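Ticket 804: Bedroom task sheets getting mixed up in the folder
Opened 1/23/18 – Category: Housekeeping materials – Site: Miltlow guest house – Status: Resolved

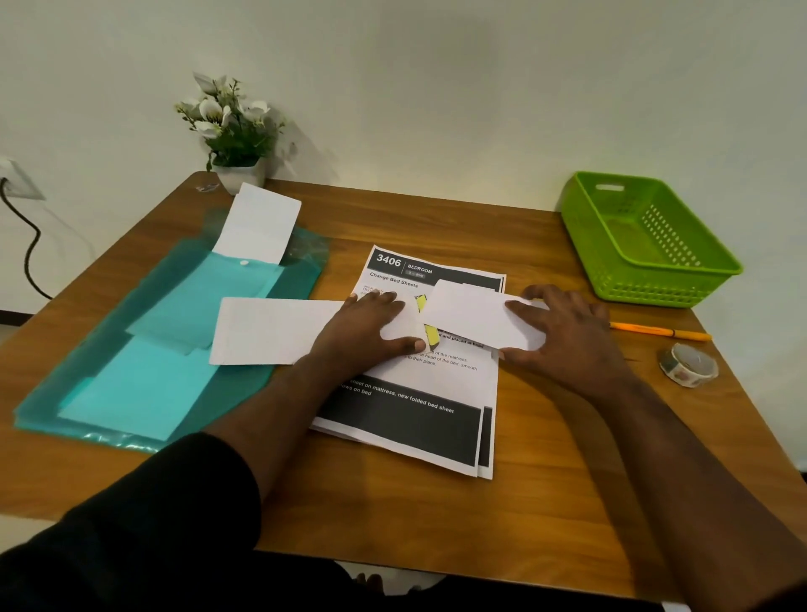

Sheet 3406, Change Bed Sheets, on top of the stack, teal folder to the left.

Reported problem
The printed task sheets for the bedrooms keep ending up out of order. I went looking for Change Bed Sheets and found it behind two kitchen pages. We also have copies from before the Okafor rewrite mixed in with the new ones, and the small white slips we use for room notes slide down between the pages and vanish. I love these sheets, by the way! New people pick them up so fast, and I'd really like the set to stay usable.

First reply, Holtari print desk
Thanks for the clear report. Please check two things:
Are all the sheets from the same print run? The footer on the new run says April.
Is the whole set in one folder, or split between floors?

Update from site
All in one folder, and yes, two print runs. The old bedroom pages have the same number in the header as the new ones, so going by number didn't help one bit. I had to read the steps to tell them apart. The old wording has the pillows going on before the top sheet is smoothed, and the new one fixes that – a big improvement, our beds look so much neater.

Tried so far
Sorted by header number. No good, old and new land together.
Sorted by room name, then pulled anything without the April footer. Worked great, took one coffee.
Clipped the slips to the front page. They fell off as soon as the folder went in a bag.
Put the slips in an envelope at the back of the folder. Still there after a full week of changeovers!

Reply, print desk
Good find on the footer. Please recycle the old pages so they don't creep back in. We can print the room name larger on the next order if that would help. The Junstead site asked for the same change, and the minimum order is 500 sheets across both sites.

Update from site
Yes please to the larger room name! Old pages are in the recycling. Order in the folder is now bedroom, bathroom, kitchen, hallway, with the envelope last. I did a practice run with the bedroom pages and found each one on the first try, which made my morning.

One small thing left over: our set is missing the page for turning a mattress. Could you add it to the next order?

Reply, print desk
Added. Closing this ticket. The mattress page will come with the new print run.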